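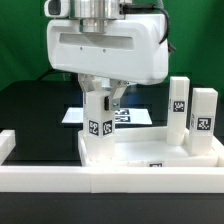

White block upright in the tray.

Trakmont unit, back half -- monthly walk, February. Checked by V. Morais

Exit door: OK. Push bar sticks a little, still opens
Extinguishers (2): one OK, one tag out of date. Call Drellance
Aisle to loading door: pallets in it again. Moved, 3 ft clear now
Eyewash: weak on left side, needs flushing 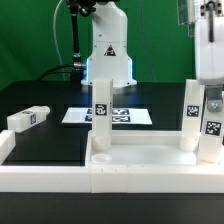

Breaker panel: clear, but two labels missing. Fulgencio has the list
Ladder: cracked foot, taged out
First aid box: no burn gel, bandaids low. Box of 50 on order
Ceiling tile by restroom: stained, same as last month -- landlord told

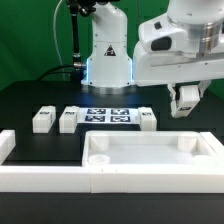 Black tabletop, small white blocks and tray.

Recheck ladder and eyewash Sunday.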